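Bread going stale by lunchtime — what am I doing wrong?
Asked in Kitchen & Pantry, 223 views

I bake a loaf every Sunday and by the next day you could re-sole a boot with it. I've tried the fridge (worse) and a Resholm bread bin that cost me 169 dollars and mostly keeps the bench warm. We're in a dry part of South Australia if that matters. Do I give up and buy sliced?

Tanner Sutherland

2 answers

Top answer, 24 votes

Get it out of the fridge for a start. Cold is what makes bread go hard, apart from the freezer, which is your friend. What I do:

1. Let the loaf cool right through before you put it in anything. Overnight if you bake late.

2. Cut side down on the board for day one, tea towel over the top. Looks like neglect, works fine.

3. Only put out what you'll eat at that meal. A wide wooden bowl of bread looks lovely on the island, and every piece in it is drying out while you admire it.
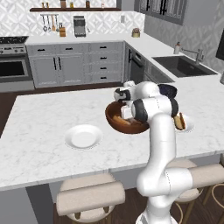
4. Slice and freeze the rest on day one. Toast from frozen.

5. Anything past saving becomes crumbs. I have a jar of them older than my marriage.

Also check your recipe. A spoon of olive oil in the dough buys you another day.

Second answer, 3 votes

bread bins are a scam, we had a Vustis one and it grew things. just eat it faster

Comment from Tanner Sutherland: Tried the freezer. Good toast. Bin now holds onions.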